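**주방 서랍 정리 타래 시작합니다** 🧺

1/
드디어 했어요. 몇 달 동안 미루던 나무젓가락·꼬치·산적꽂이 서랍 정리! 서랍을 열 때마다 뭔가가 걸려서 반만 열리던 그 서랍이요. 오늘 다 꺼내서 바구니로 옮기는 중인데 너무 신나서 타래로 남겨요. 길어질 것 같으니 물 한 잔 떠 오세요.

2/
발단은 지난 6월이에요. 친구 렌사(Lensa Abdella)네 집에서 저녁을 먹는데 찬장 문을 여니까 바구니가 쭉 있는 거예요. 차 바구니, 면 바구니, 양초 바구니. 필요한 걸 바구니째 꺼내서 식탁에 놓고, 다 쓰면 바구니째 다시 넣더라고요. 저는 그날 집에 오는 버스에서 내내 바구니 생각만 했어요.

3/
근데 그러고 나서 넉 달을 그냥 보냄 ㅋㅋㅋ 바구니는 진작 사 놨는데 포장도 안 뜯고 신발장 위에 올려 뒀어요. 택배 상자가 가구가 되는 집, 저희 집만은 아니죠?

4/
산 곳은 동네 생활용품점 '주디마(Judima)'예요. 처음엔 라탄을 사려고 했어요. 예쁘잖아요. 그런데 저희 집 주방은 가루가 많이 날리는 편이라 (제가 빵을 구워요, 자주, 그리고 지저분하게) 물로 헹굴 수 있는 플라스틱으로 마음을 바꿨어요. 색은 회색. 흰색은 커피 얼룩이 무섭고 검은색은 밀가루가 무서워요.

5/
정리 원칙은 딱 하나로 잡았어요. "길쭉한 것끼리." 용도별로 나누려다가 예전에 세 번 실패했거든요. 꼬치는 조리도구인가 소모품인가? 이런 걸로 고민하다가 하루가 가요. 길쭉하면 길쭉한 집으로 보냅니다. 너무 편해요, 진짜!

6/
일단 서랍을 통째로 비웠고요, 테이블도 치웠어요. 흰 테이블은 작업대로 참 좋아요. 뭐가 굴러다니는지 바로 보이거든요. 그리고 첫 손님 입장. 투명 비닐에 싸인 나무 스틱 묶음입니다.

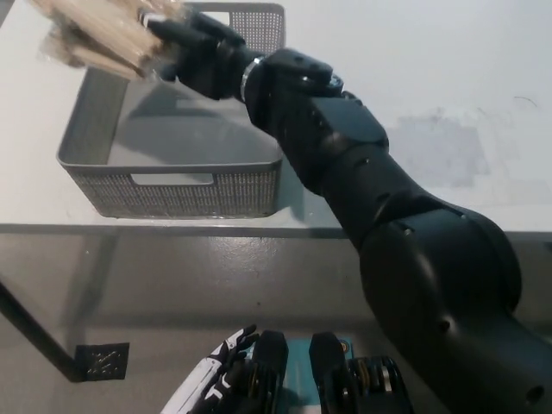

*나무 스틱 한 묶음, 회색 바구니 위에서. 비닐은 벗기지 않은 그대로.*

7/
저 바스락거리는 비닐 소리 아시죠? 저는 저 소리가 정리할 때 나는 소리 중에 제일 좋아요. 테이프 뜯는 소리가 2등.

8/
비닐을 벗길까 말까는 정말 오래 고민했어요. 벗겨서 유리병에 꽂아 두면 예쁘긴 해요. 카페 같고. 근데 저는 작년에 그렇게 했다가 병을 쳐서 바닥에 산적꽂이를 쏟은 사람입니다. 냉장고 밑에서 지금도 가끔 나와요. 그래서 이번엔 포장째로 넣고, 쓸 만큼만 한쪽을 열어서 빼기로 했어요.

9/
렌사는 반대파예요. "비닐이 있으면 결국 안 쓰게 돼"라면서요. 대신 천 주머니를 만들어 쓴대요. 바느질을 잘하는 사람의 세계는 다르구나 싶었어요. 저는 단추도 못 다니까 비닐파로 남겠습니다. 여러분은 어느 쪽이세요? 궁금해요, 댓글 주세요!

10/
바구니 고를 때 제가 본 것도 적어 둘게요.
- 손잡이 구멍이 있는지 (선반에서 당겨 꺼낼 거니까 저한텐 1순위)
- 옆면에 구멍이 나 있는지. 안이 살짝 비치는 게 좋아요
- 바닥이 막혀 있는지

11/
마지막 게 진짜 중요해요. 예전에 쓰던 바구니는 바닥까지 격자였는데, 꼬치 끝이 자꾸 밑으로 쏙 빠져서 선반을 긁었어요. 바구니를 들면 고슴도치를 들고 있는 기분 ㅋㅋ 바닥이 막힌 걸로 바꾸고 싶다고 1년은 노래를 불렀네요.

12/
바구니만 있는 컷도 올려요. 이 각도에서 보면 안쪽이 잘 보여요. 바닥은 막혀 있고 벽은 촘촘한 네모 구멍들! 손잡이도 이쪽 벽이랑 맞은편 벽에 다 있어요.

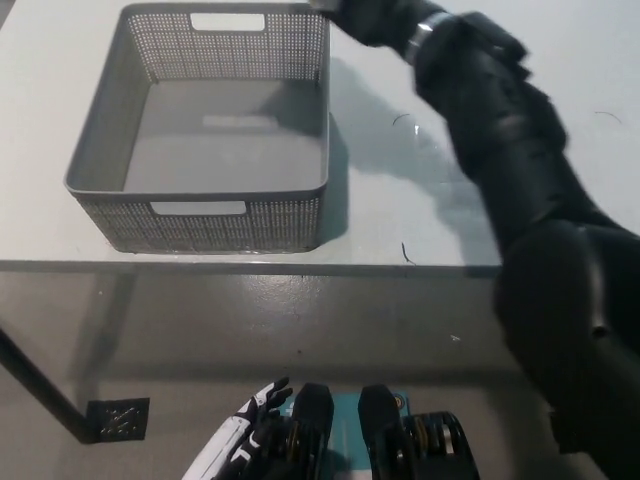 *빈 바구니와 흰 테이블. 바닥은 매끈한 회색 콘크리트.*

13/
사진 올리고 나서 확대해 보니까 테이블에 머리카락 같은 게 있네요. 치웠다고 했는데요 🙈 흰 테이블은 뭐든 다 보인다는 말을 제가 몸소 증명했습니다. 바닥에도 하얀 부스러기가 조금. 청소기 돌리고 올게요.

14/
다녀왔어요. 바닥 얘기가 나온 김에, 콘크리트 바닥은 청소가 쉬워서 정말 좋아해요. 밀가루를 흘려도 쓱 밀면 끝이에요. 겨울에 발이 시린 건 두꺼운 양말로 해결하고 있어요. 양말 추천도 받습니다.

15/
자, 이제 "길쭉한 집"에 들어갈 후보 명단이에요.
- 나무 스틱 묶음
- 산적꽂이
- 나무젓가락 (배달 올 때마다 늘어나는 그것)
- 종이 빨대
- 케이크 초 (긴 것만)
- 김발? ← 심사 중

16/
김발이 문제예요. 말면 길쭉하고 펴면 납작해요. 정체성을 본인이 정해 줬으면 좋겠는데 말이 없네요. 일단 말아서 길쭉한 집에 임시 입주시키는 걸로.

17/
나무젓가락은 이번에 좀 줄이려고요. 서랍 안쪽에서 식당 이름이 찍힌 게 끝도 없이 나왔어요. '아옐레(Ayele)' 젓가락이 특히 많은데, 거기 스튜가 워낙 맛있어서 제가 자주 시켜 먹은 증거예요. 스튜를 젓가락으로 먹은 적은 한 번도 없는데 왜 매번 받았을까요… 다음엔 주문할 때 꼭 빼 달라고 적을 거예요.

18/
옆집 해리엇(Harriet Hutchins) 님께 남는 젓가락을 여쭤봤더니 너무 반가워하시는 거예요! 화분에 모종 이름표로 꽂으신대요. 끝에 연필로 이름만 쓰면 된다고요. 바질, 고수, 딜. 와, 저는 평생 생각도 못 했어요. 한 묶음 드리기로 했습니다. 저도 따라 할래요.

19/
이름표 이야기가 나왔으니 바구니 라벨도요. 저는 라벨기가 없어서 마스킹테이프에 유성펜으로 써요. 옆면이 오돌토돌하고 구멍투성이라 테이프가 잘 안 붙을까 봐, 작은 종이에 써서 실로 손잡이 구멍에 묶을까 생각 중이에요. 선물 꼬리표처럼요. 귀여울 것 같지 않아요?

20/
라벨 문구는 "길쭉이"로 정했어요. 반대 의견 받지 않습니다.

21/
질문이 좀 와서 모아서 답할게요!

"뚜껑 없어도 먼지 안 쌓여요?" → 문 달린 찬장 안에 넣을 거라 저는 괜찮다고 봐요. 열린 선반이면 위에 행주 한 장 덮어도 좋을 것 같아요.

"꼬치 끝이 뾰족한데 위험하지 않아요?" → 뾰족한 쪽을 다 안쪽으로 향하게 눕히면 돼요. 세워서 꽂는 건 저는 비추예요. 급하게 손을 넣다가 찔려 봤거든요, 두 번.

22/
"찬장 깊이에 안 맞으면요?" → 이건 꼭 사기 전에 재세요. 저는 스코나르(Skonar) 선반을 쓰는데 문 경첩이 안쪽으로 튀어나와 있어서, 선반 폭만 믿고 샀다가 낭패를 본 적이 있어요. 문을 연 상태에서 드나드는 폭을 재야 합니다. 줄자가 없으면 신문지를 접어서 대 보고 가게에 들고 가세요. 저 정말 그렇게 했어요. 직원분이 신문지를 보고 웃으셨지만 바구니는 쏙 들어가요.

23/
"습기는요?" → 나무 제품은 저도 늘 신경 써요. 싱크대 바로 밑은 피하고 가스레인지 반대쪽 위 칸에 둘 거예요. 옆면이 뚫린 바구니라 바람이 통하는 것도 마음에 들고요. 작년 장마 때 싱크대 밑에 둔 나무 주걱을 보내 드린 경험이 있어서… 편히 쉬어라, 주걱아.

24/
그리고 비워진 서랍! 이게 또 기대돼요. 이번엔 행주랑 오븐장갑만 넣을 거예요. 부드러운 것만 있는 서랍. 열 때 아무것도 안 걸리는 서랍. 상상만 해도 좋다 😭

25/
다음 차례는 베이킹 도구 칸이에요. 쿠키 커터가 별 모양끼리, 동물 모양끼리 서로 물고 안 놔 주는 상태예요. 포나르(Ponard)라는 데서 나온 납작한 수납함이 괜찮다는 얘기를 들었는데 써 보신 분 계세요? 곰돌이 커터 귀가 안 눌리는 높이인지가 제일 궁금해요.

26/
저는 이제 산적꽂이 방향 맞추러 갑니다. 서랍 정리하신 분들 사진도 보여 주세요, 저 남의 집 서랍 보는 거 진짜 좋아해요! 김발 거취에 대한 의견도 계속 받고 있어요.

*2024. 10. 18.*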